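From: Tala Aoun
To: bench-safety list
Date: 16 November 2022
Subject: Re: [bench-safety] Draft 3 of the tabletop manipulation rules

Lech Czarnecka wrote:
> I've read draft 3 and most of it is fine. My trouble is with section 2,
> where it says the bench must be "clear of all items not required for the
> task" before the arm is enabled. For pick and place that rule can't be
> followed as written. The other items are the task. Do we take them off,
> or do we write an exemption every time?
>
> Also, cables. Ashworth has them under "housekeeping" and I think they
> belong under motion limits.

Lech, fair point on section 2. The wording came across from the old Amwood document, which was written for one arm and one fixture. It doesn't suit a bench with kitchenware and toy food spread over it, and I don't want people writing exemptions for ordinary work.

What I'd propose is that each task has an item list, and anything on the bench that isn't on the list comes off before enable. Distractor items go on the list like everything else. A colander, a mug, a bowl, a plate with a bottle lying on it, pots in the corners: all fine if they are listed.

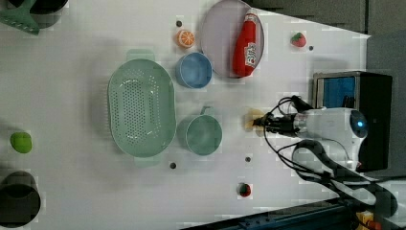
On cables I agree with you. A loop that is clear of the table at one end of the reach may not be clear at the other, so looking at it once with the arm parked tells you very little. I would move it to section 4 and require a slow pass through the full working area, with the operator watching the cables and a hand at the stop. Do it again after any change to the gripper or its wiring. Wayne Hollis asked in October whether tie points should be specified. I'd leave that to each site.

Two other things came up when I went through the comments.

Soft items. Draft 3 sets a single grip force limit, and Osamu Tamura's objection is that it was chosen with hard plastic in mind. Plush folds between the fingers and the width reading doesn't mean much once it does. His suggestion is a separate line for deformable objects, with a lower closing speed and a visual check of the grasp before any transfer across other items. I support that.
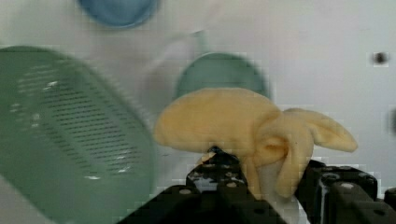 The check can be done from the wrist view if the operator can see both fingers and the object. If something large is close to the lens and hiding one of them, stop and back off, or use the overhead view. Please don't write "camera check" in the log with no mention of which one. Shirley Holroyd has 42 entries from the Gumovwood bench that say only that, and nearly all of them are no use to her now.

Reaching in. Section 5 says no hands on the bench while the arm is enabled. Some of you want this relaxed for resetting items between attempts. I am against it. Hold the arm, confirm the hold on the controller, then reset. The Orkik people asked for an allowance for light arms and I'd say the same to them.

Lech, can you redo section 2 along those lines and send it to the list? I'll do 4 and 5. Item list template to follow once I've found the current version.

Tala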